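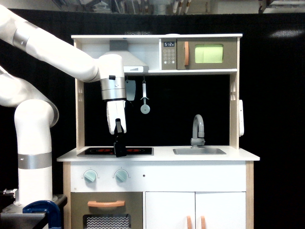 Ladi Ugwu wrote in after my last post to ask why I don't just bolt the base to the floor and be done with it, and whether I'd considered that the clamps might be my whole problem. Ladi, I had not considered it, and I've now spent most of February considering it.

Some background for anyone who missed the complaining. The arm is on a metal table and the play kitchen has to stay in one spot relative to it. The arm knows where the burners are because I told it. If either party shifts, the arm carries on with total confidence and sets the bottle down where the burner was yesterday. It has no opinion on the matter. I have several.

I can't bolt to the floor. The room at Sotthorpe is rented, the floor belongs to somebody with strong feelings about floors, and the lease has a paragraph on drilling that reads like it was written right after an incident. So the clamps stay.

What Ladi got right is that a clamp is only as good as the last time you checked it. I'd been checking mine whenever I remembered, meaning after something went wrong. One evening I finally put a strip of tape on the tabletop along the foot of the column, drew a pen line across the joint, and left the thing running pick-and-place with the black bottle while I ate a sandwich. 433 cycles later the two halves of the pen line were no longer on speaking terms. Five millimeters! I had been blaming the gripper for weeks. I'd written the gripper a fairly rude paragraph in my notebook.

So now there's a routine, and it goes like this.

Power off at the controller, then at the wall. I know the big red button exists. I still go to the wall.

Back the clamps all the way off and wipe both jaws and the table edge. Mine had picked up a film of something from the last time I greased a joint, and a greasy clamp on smooth metal is a sled. I used plain alcohol and a shop rag. Flovix makes a degreaser that people on the forums swear by, but it smells like a swimming pool having an argument, and I have to work in there.

Square the base to the tape line, snug each clamp a little, then go back around and tighten in turns. Do not crank one down fully and then move on to the next. I did that for a year and it walks the base sideways every time, very slightly, in whatever direction you'll find most annoying.

Wait 30 minutes. Tighten again. There is always a bit more in them the second time, and I have no explanation beyond spite.

Then the kitchen. It's light, it's a toy, and a gripper leaning on an oven handle can drag the whole appliance across the room. I put rubber feet under mine and a stop block behind it, and it still gets its own pen line. Mark both corners. With one corner marked it can pivot on you and the mark will look perfect.

After that I re-teach the positions I care about, starting over the stovetop. I bring the bottle down at the slowest speed the controller will allow and stop when I can just about slide a sheet of paper under it. If the height is off there, it'll be off at the sink too, so I don't bother with the sink until the stove is right. The hanging utensils get checked last, by watching the wrist go past them at a crawl with my hand on the stop. The cleaver is the one I worry about. It sits right where the wrist wants to be, and I've picked it up off the counter enough times to know the sound it makes.

The last job is 20 slow cycles with me standing there, then a look at the pen lines. If they still line up I let it go at normal speed and find something else to worry about.

I did price a proper fix. Stukimach sells a weighted pedestal that would take the table out of the equation, and the quote arrived with a freight charge that I read twice and then closed the laptop on. Bashir, the shop across the yard, says they can cut me a steel plate with a lip on it, to spread the load from the clamps. It's promised for whenever the saw blade comes in. The blade has been coming in for a while.

Until then it's tape and a pen. The line was still straight at 9 this morning, and I've apologized to the gripper in the notebook, in smaller handwriting.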